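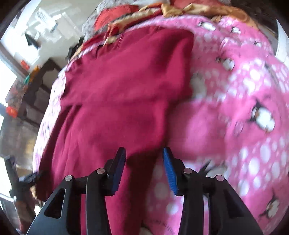
Nullimura hand-held gripper in use over a maroon garment on a bed. Pivot pins are the round silver caps.

PRESS RELEASE
For immediate release
09/02/2026

Skerketti asks all Nullimura gripper users to stop and check pivot pins

Avside. Skerketti is asking everyone who holds a Nullimura hand-held gripper to stop using it until the pivot pins have been checked. A fault in one batch means a pin can work its way out of the finger linkage while the tool is being squeezed. When it goes, the finger on that side drops and can swing back towards the hand.

Four reports so far. One person had a pinched thumb, treated on site with a plaster, back at work the next day. In the other cases the tool simply stopped closing properly and the user put it down. No report of anyone swallowing or stepping on a loose pin but they are small, and many of these tools are used in people's homes, so please treat a missing pin as a hazard until it is found.

What has gone wrong

The pins are held by a small spring clip behind the black plastic arm. In batch 11 the groove for the clip was cut too shallow. The clip sits in place and looks fine, then creeps outwards under load. Soft, heavy things seem to bring it on quickest: bedding, towels, thick jumpers, anything where the user squeezes hard and then drags sideways. Rigid objects such as boxes and cups did not do it in our tests, though we are not going to say they can't.

Batch 11 went out from August onwards. Batch 10 used the older groove and is not affected. Batch 13 has not left the building and won't until the drawing is corrected. Grippers put together from mixed spares could have a batch 11 pin in an older body, which is why the request goes to all users.

How to check

Put the tool down on a flat surface, fingers open, nothing in the grip.

Look at each silver pin cap from the front. It should sit level with the plastic all round. A cap standing proud on one side is a fail.

Press each cap with a fingertip. Should not move. If it rocks or clicks, stop there.

Turn the tool over and look for the clips. Each must be fully seated, no gap you could slide a sheet of paper into.

Do not tap a loose pin back in. Do not glue it. Both hide the fault and we have had one of each already.

A gripper which passes can be used for light work, with a repeat check before every session. A gripper that fails, or that you are not sure about, goes in a bag with its pins and comes back to us. Freepost label on request.

The batch mark is moulded inside the handle, under the trigger. Some are hard to read. If you cannot make it out treat the tool as batch 11.

Finger pads

Separate matter, asked about a lot since Friday so we will answer it now. The ridged pads on the two fingers may be different colours on the same tool. This has nothing to do with the pin fault. Pads are not part of this notice and do not need to be sent back. If a pad is peeling, replace it in the usual way.

Recordings made with an affected tool

Teams using the gripper to record household tasks for robot training have asked whether sessions have to be thrown out. Our view is no, not as a rule. A creeping pin adds play to one finger before it lets go, so the recorded finger opening may drift away from the real one towards the end of a session. Compare the fully closed reading at the start and at the end. If they match, keep the session. If they don't, mark it and keep it apart until we can supply a correction, which we are working on but can't promise.

Folding and laundry sessions should be looked at first. Anything done on a bed or sofa especially, as people tend to lean in and pull.

Replacement parts

New pins and clips are being made by Steinarsdóttir, our machining supplier, to a deeper groove. First parts are expected at Avside within 10 working days. They will go first to users who have reported a failed check, then to everyone else in order of request. There is no charge for parts or postage.

The swap needs clip pliers and a steady bench. Full instructions will come with the kit. Users who would rather not do it themselves can send the whole tool in and we will do it, allow extra time for this as the bench here is small and already busy.

We are not offering refunds on the whole gripper at this stage. Anyone who bought through a reseller should still contact us directly, it is quicker.

How it was missed

The shallow groove should have been caught when the parts came in. Pins were checked for length and diameter, groove depth was not on the sheet. It is now. We also ran our wear test on a foam block only, always pulled straight, and that does not load the clip the way a bunched-up sweater does. A cloth pull test with a sideways drag has been added and batch 13 will have to get through it before release.

The first report was logged as a one-off and sat for longer than it should of. The user had been sent a spare pin and the case closed. It was reopened after the second report came in from a different site. We apologise to both users, and to the person whose thumb was caught.

A Skerketti spokesperson said: "Please stop and look at the pins before you pick the tool up again. It is a quick check. If one is loose send it back as it is, bag and all, we want to see it how you found it."

What we need from users

Batch mark if readable. Which pin. What the tool was being used on. Whether the pin was found. A photo helps but isnt required.

Please report a pass as well as a fail. At present we only hear from people with broken ones and that gives us a poor idea of how far the fault has spread.

An update will be posted on the Skerketti notices page when the Steinarsdóttir parts arrive, or sooner if a new kind of failure is reported.

Notes to editors

Skerketti designs and assembles hand-held grippers and spare parts at Avside. The Nullimura is a two-finger tool worked by hand, used to record how people pick up and move everyday things.

This notice covers the hand-held model only. The arm-mounted version has a bolted linkage and no clips.

The picture at the top may be reproduced with this release.

Press and user contact: Skerketti notices desk, Avside. Mark messages PIN CHECK in the subject line.

Ends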